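How to Put Water on a Table

A tutorial for people who believe they already know

Filed under: Hosting, Small Rooms, Things You Were Never Taught

I run the front half of the Dusemholm, a guesthouse with a long meeting room, one good window and a glossy black table that shows every fingerprint of every person who has ever leaned on it. In a busy August we go through 2,084 bottles of water. I know this because I order them, and I order them because I once let someone else do it and we spent a week drinking tonic.

Most guides to table setting give water a single line, somewhere after the fish knives. Fair enough. It's water. But I have watched grown adults with business cards squeeze a full bottle around its middle, twist the cap with great conviction, and baptize a contract. So here are the steps, and you may skip any of them you like.

What you need

Sealed bottles, one per guest, plus one spare for every four guests
Straight-sided glasses, same number
Two cloths, one for glass and one for the table, which must never meet
A tray with a lip
A waste bin that isn't in the next room

Step 1. Do the table first

A dark, shiny table is a mirror that someone has decided to eat off. Wipe it with a barely damp cloth, working from the far side toward yourself so your sleeve doesn't undo the job. Then go over it dry. Then crouch until your eyes are level with the top and look along it toward the window. You will see a smear. Everyone sees a smear. Wipe it once more and walk away, since the smear is now a personality trait and not a cleaning problem.

Polish spray is a bad idea here. The Dirker people sell one that smells of lemons and leaves a film on which a glass can travel a surprising distance if nudged. We used it for one season. I still have most of the can if anybody wants it.

Step 2. Check the glasses

Hold each glass by the base, up to the light. You're looking for lint, lipstick and the cloudy ring that a dishwasher leaves when it's feeling neglected. Vinegar and warm water will shift the ring. Lipstick needs a thumb.

Thick-bottomed tumblers are my choice for meetings. They're hard to tip, they survive being set down by people making a point, and they look like you spent more than you did. Stemmed glasses belong at dinner, where at least there's someone to blame.

Set them rim up. I know your grandmother kept hers rim down. Your grandmother had dust; you have guests arriving in ten minutes, and a rim on a tabletop picks up whatever the table has.

Step 3. Place the bottle and the glass as a pair

The glass goes to the right of the bottle, close enough that a guest understands they belong together and far enough that the two don't clink when someone shuts a laptop. A hand's width is plenty. If your row of guests sits elbow to elbow, keep every pair the same way around. Otherwise, by the second item on the agenda, there will be one person with two glasses and one person with none, and neither will mention it.

Leave the bottles sealed. A guest likes to hear the little crack of the ring. Leave the glasses empty, too, for the same sort of reason: poured water sitting out for half an hour gathers bubbles on the sides and looks as if it has been thinking.

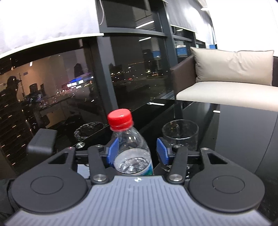 Hannelore Bachmann writes: I'd argue with you about leaving the glasses dry. At our place in Drirnham we pour a third of a glass before people come in, and they drink more over the afternoon for it. An empty glass next to a sealed bottle is a chore you've handed them. Also, some of my regulars have bad hands and won't ask for help with a cap, so they just go thirsty. Maybe crack the seals for those seats at least?

I've left her comment in the middle of the page where it landed, because the second half of it is right and I had never thought of it. If you know a guest struggles with caps, loosen that one just before they sit down, and close it again gently so it isn't left open. On the one-third pour I remain unmoved, but it's a respectable position and people in Drirnham are entitled to it.

Step 4. Open a bottle without an incident

This is the part that everyone skips and then regrets, usually in a pale shirt.

A thin plastic bottle filled near the top has no strength of its own. The sides give, the water goes up, and up is where you are. So don't hold it around the soft middle while you turn the cap. Hold it up at the shoulder, where the plastic curves and stiffens, with just enough grip to stop it spinning. Keep it standing on the table. Turn the cap with the other hand until the ring lets go, pause, then finish the turn.

If the cap won't start, dry it. Nine times out of ten it's your fingers slipping and not the cap holding. A rubber glove works better than strength, and a tea towel works nearly as well as a glove. Teeth are for food.

Step 5. Pour

Bring the glass to the bottle, if the guest isn't already attached to it. Tilt the bottle slowly and keep the first inch of the pour slow too; a narrow neck has to let air in while the water comes out, and when it's rushed it gulps. The gulp is what jumps over the rim. Stop at two thirds. Give the bottle a small twist of the wrist as you bring it upright so the last drop stays on the neck and doesn't run down the label.

Fill a bit lower for anyone who talks with their hands. You'll know who they are by the time they've hung up their coat.

Step 6. Put the bottle back properly

Cap on, snug, not tightened like a wheel nut. Set it down upright with the label facing the guest. I'm told this last bit is fussy, mainly by Rosalie Mösli, and she has a point about the fuss, but a row of labels all facing the same way covers for a great many other failings in a room. If the carpet is ugly, line up the labels.

Check that the base sits flat. A bottle picked up and put down in a hurry likes to land on the edge of a notepad or a pen, where it leans until somebody bumps the table.
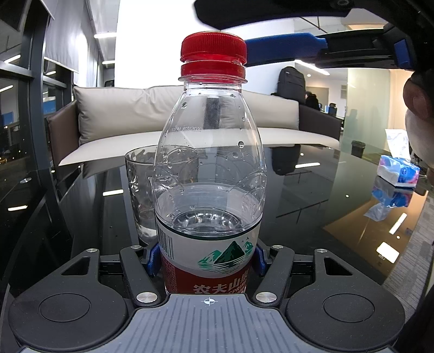 Standing bottles also need somewhere to stand that isn't next to a power strip. If your table has sockets set into the top (ours has, and whoever put them there was clearly a camel), keep the water on the guest's side and the cables on the other. Draw an imaginary line and defend it.

Step 7. Clearing up

Wait until the room is empty. Snatching a half-full bottle from under someone who is still packing their bag is how a guesthouse gets a reputation.

Collect the glasses first, on the lipped tray, heaviest in the middle. Then the bottles. Tip what's left into a bucket for the plants; the two ferns by our stairs have lived on leftover meeting water for years and look better than I do. Crush the empties with the cap off, then put the cap back on so they stay crushed. Check what your local recycling wants done with labels and caps, and expect the answer to change the moment you've bought bins for it.

Last, the table again. There will be rings. Dry cloth first, damp second, dry third, and the crouch.

A few questions I get

How many spares should I keep? Beyond the ones on the table, a case under the sideboard. I used to keep 2,000 bottles in the cellar after a good offer from Ristić, and for the better part of a summer you couldn't get to the fuse box.

Coasters? On wood, yes. On a gloss top they stick to the bottom of the glass, rise three inches with it, and drop at the quietest moment of the meeting.

Can I just put out a jug? You can. Then someone has to be the person who pours for everyone, and it will be the same person every time, and she'll eventually write a page like this one.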